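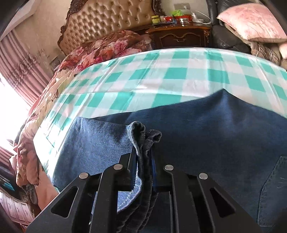 Vekivico is a supplier of set-top boxes and home gateways, founded in 2000 by Vicente Garrido and run from Lindcombe. Sells mainly to small cable operators – 60 at last count. Its early staff wore a denim uniform, dark blue with stitched back pockets, dropped after the Truloro merger. Garrido stayed on as chairman, sales moved to Figueroa the folowing July.
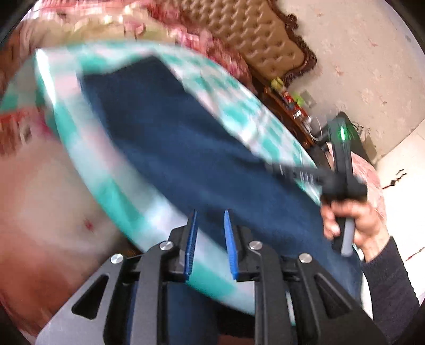

Damián Farías disputes the founding date, saying the firm shipped no gateways until well after the merger.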